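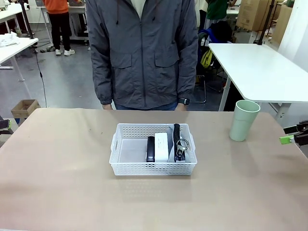
Gripper drifting open on the tabletop cell – pads or pressure?

torquewrench_tas
Hi all, I look after a two-arm tabletop cell at our Merham site and the right gripper is driving me up the wall. It closes on the cup fine, lifts it, then the fingers ease off a bit and the cup slides down. Left one is good as gold on the same program. I put new pads on in March and it's done 3508 cycles since then, so I wouldn't have thought they were worn. Close force is set to 3 on both sides. Anyone seen this?

gerowmod
What are you wiping the pads with? We had the same carry-on at Mirnembridge and it was someone using spray cleaner. Left a film on the rubber and everything slid.

torquewrench_tas
Just isopropyl and a lint-free cloth, let it dry, then re-home. Can't rule out the Saturday crew using something else though, I'll ask.

solderbum
I'd leave the pads alone and look at your finger screws. If the lower jaw has any play in it you'll get exactly that, a good close and then it relaxes once there's weight on it. Power it down, grab the jaw and wiggle. Mine had a good millimetre and I'd been swearing at the software for a week!

gerowmod
Maybe, but he says the fingers ease off, and loose screws don't usually move both fingers. I change pads at 3000 whatever they look like, so by my count he's overdue anyway.

solderbum
3000 is way too early mate, that's throwing money in the bin. I've got a set well past that and they still hold a magnifying glass by the handle.

gerowmod
A magnifying glass isn't a tapered cup. Wider at the top, so the pads only touch along one edge unless your fingers are dead parallel. You'll never notice on a flat-sided box.

torquewrench_tas
Ok, bit of both I reckon. Wiggled the lower jaw and there is some play, two of the screws took nearly a quarter turn. Cup still crept on the next run, but slower. The log also throws a 1042 warning right when it lets go, which I'd been ignoring because it clears itself – does that mean anything to anyone?

quiambao_bench
On ours that's the motor current dropping back to the hold setting. Close force and hold force are separate numbers, and the hold one goes back to default if you swap the controller. Check it against your left side before you buy any pads.

torquewrench_tas
Controller was swapped just before Easter!! Right, I'll compare them in the morning and post both values.

solderbum
Put some threadlocker on those screws while you're in there.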